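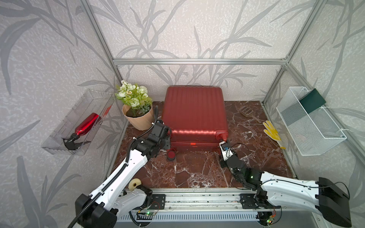
Liya Yimer has ten minutes, maybe fifteen. She has a call with the Lencho people at 4 p.m. and a sandwich she hasn't opened. So we start with the numbers.

Tokus sold juice to offices for years and did fine. Then the offices emptied out and it didn't. By the time the brand came to her team at Balleretti, most people under thirty had never bought a bottle. "They knew the name," she says. "They thought it was their dad's drink. Or a cleaning product. We got that one twice."

Budget was small. No TV, no big names. The first idea was coupons, which she hated.

"A coupon tells people you're worried," she says. "We were worried. I didn't want to print it on a card."

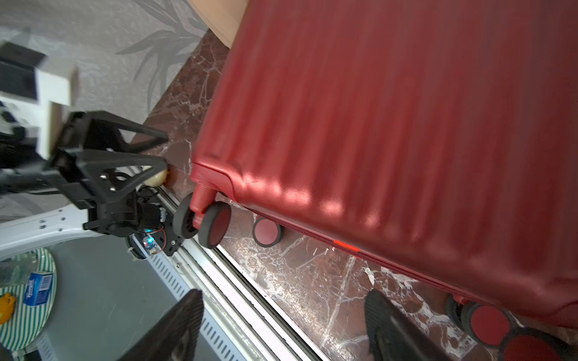 Red hard-shell suitcase, marble floor

What they did instead: 12 corner stores, one neighborhood, one cooler each. Tokus moved from the bottom shelf to eye level, next to the hot sandwiches. A sign over the cooler with the lunch price on it and nothing else. Store owners got to pick which flavors they stocked, and that turned out to be a fight.

"Head office wanted all six. The owners said no, two, maybe three. They were right. Pear just sat there."

The plan was to sell 500 bottles in the first month. They sold 3,000. Yimer doesn't look all that pleased saying it. August was hot, she points out, and two of the stores are next to a bus depot. "Anything cold sells in August. Ask me about the next month." So I ask. Lower, she says, but still well over plan. She won't give the figure.

Not everything worked. There was a loyalty app, built on Plisten, that was ment to give you a free bottle after five. Exactly 100 people signed up. She laughs at that – a short one.

"I think half of them were us. You're standing in line with a sandwich in one hand, you're not going to scan a thing. We dropped it and put the money into more coolers."

Would she do it the same way again? Mostly. She'd talk to the store owners sooner. Her team spent weeks on a deck about lunch habits, then one owner told them the same stuff in five minutes, over the register, while serving somebody. 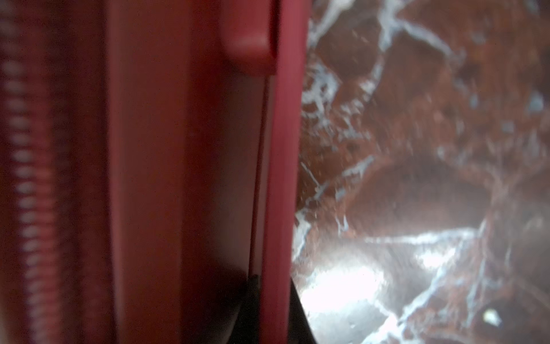 Close up, red against reddish-brown marble.

Next is a second neighborhood, across the river, with fewer bus stops and more schools. Different price too, she thinks, though Tokus hasn't signed off on that yet. And pear is out. "Pear is on a break," she corrects me. The client likes pear.

Her phone is going. It's Lencho, early. She takes the sandwich with her.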